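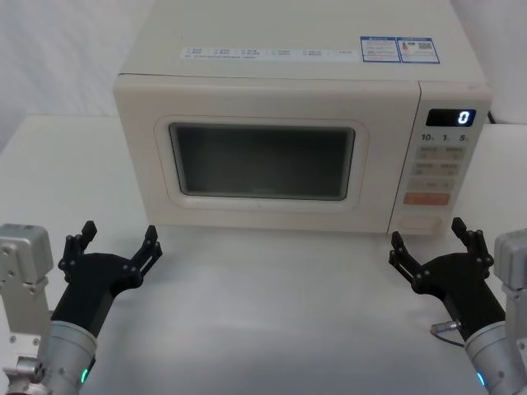 Cream sits on the countertop, stickers and all.

Home News Kitchen Money Letters
Search this site Enter keyword Go

The appliance that never gets a review

Monday, April 15, 2013

Rhiannon Price does not believe in the extended warranty. She sold them for years at the Keddale store on the ring road, and she would like that understood before we start.

"I was good at it," she says. "I had a little speech. You're spending all this money, what's a bit more for peace of mind. I don't think I ever read the whole booklet until I'd left."

She has read plenty since. Price now runs a small advice desk out of a library meeting room, two mornings a week, where people bring in paperwork for things that have stopped working. She keeps copies of what they let her keep. Since December she has gone through 244 claims on kitchen goods, and by her tally 156 of them were turned down the first time.

I put it to her that people with paid claims have no reason to visit an advice desk, so her pile is bound to look bad. She agrees faster than I expected.

"Sure. It's a pile of unhappy people. I'd never say that's the rate. But look at what the letters say. Same four or five lines, over and over. Wear. Misuse. Surface damage. One said 'environmental factors.' It was a toaster."

The plan she dislikes most is the Climonex Home Cover, which she calls a coupon with a logo. It promises repair or replacement up to $200, then takes off a share for age, then a handling fee. On a cheap appliance there may not be much left to argue over. Dotier's version is shorter and, she thinks, a little fairer, though it still wants the original box.

"Who has the box? Ask anybody. Who on earth has the box?"

I have the box, as it happens, for most things. She looks at me with some pity.

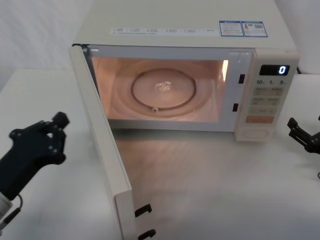

Door open, light on: the glass turntable and its roller ring.

Microwaves come up a lot. They are cheap enough that people shrug when one dies, and Price suspects the sellers know it. "The plate's a good one to ask about. Is the glass covered? Usually no. So what exactly did you buy?"

Nimri, which handles claims for several stores in the area, told me by e-mail that its terms are "clear and available at the point of sale." Price laughs at that — not kindly.

"Available. The booklet was in a drawer under my register. Was it available? I suppose, if you'd climbed over."

I am not fully sold on her answer, either. She wants people to put the warranty money in a jar and leave it there. I have owned such a jar. It became a pizza. She waves this off and says a pizza is still more than most of her visitors got.

What about big purchases, a furnace or a refrigerator? Here she is less sure. She has seen a couple of those claims paid in full and won't pretend otherwise. "Read it first. Take it home. If they won't let you take it home, well."

Her next session is full. She suggests bringing the receipt.

Recent items
Are store credit cards worth the discount?
Letters: the great dish soap argument
What your water bill leaves out
Secondhand stoves, and what to ask the seller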